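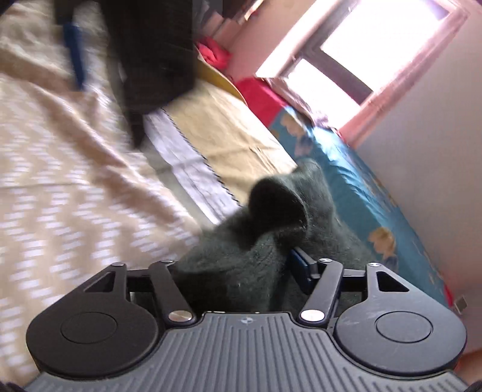 Figure 6. Item held between the jaws.

Section 4: Installing and Commissioning the Tiria Water Softener

4.1 Before installation

The Tiria softener is intended for use on a mains cold water supply in a private dwelling. It must not be connected to a private well or a hot water pipe. Installation should comply with local water regulations. A drinking tap supplied with unsoftened water should be kept in the kitchen.

Select a firm, level floor that is protected from frost and direct sunlight. A clear height of 400 mm must be left above the cabinet so that the lid can be raised fully and salt added without difficulty.

CAUTION: Do not lay the cabinet on its side at any stage. The resin inside may shift and block the outlet.

4.2 Connecting the water supply

1. Close the main stop valve and open the lowest cold tap in the property until the flow ceases.
2. Fit the bypass assembly to the two ports at the rear of the cabinet. The arrow on each port shows the direction of flow.
3. Connect the inlet hose to the supply side and the outlet hose to the household side. Tighten each nut by hand, then by a further quarter turn with a spanner.
4. Set the bypass lever to BYPASS.
5. Open the main stop valve slowly and inspect each joint for leaks.

Note: Sealing washers are supplied in the accessories bag. Jointing paste should not be used on the plastic threads.

4.3 Connecting the drain and overflow

1. Push the drain hose on to the barbed outlet and secure it with the clip provided.
2. Lead the hose to a suitable waste pipe. Leave an air gap of 50 mm between the end of the hose and the highest possible water level in the waste.
3. Connect the overflow hose to the elbow on the side of the cabinet and run it downhill to the outside of the building.

The drain and overflow hoses must not be joined together.

4.4 Adding salt

Tablet salt of the Price or Elten type is suitable. Rock salt and table salt should not be used. Fill the salt chamber to the marked line and close the lid. There is no need to add water, as the softener draws its own supply.

4.5 Setting the controller

1. Plug the power adaptor into an indoor socket. The display will show the software version and then the clock.
2. Press SET and enter the correct time.
3. Enter the water hardness as shown on the test strip.
4. Check the capacity figure. The factory setting is 3,650 litres between cleaning cycles at medium hardness, and the controller will adjust it according to the value entered.
5. Hold REGEN for five seconds to begin the first cleaning cycle, then move the bypass lever to SERVICE.

The first cycle lasts 90 minutes. Water to the household remains available but will be unsoftened until the cycle ends.

CAUTION: Do not disconnect the power during a cleaning cycle. If the supply is interrupted, repeat step 5.

Replacement hoses and washers may be ordered from the Clilville parts office. The serial number on the inside of the lid should be quoted with every order.

Issued December 2025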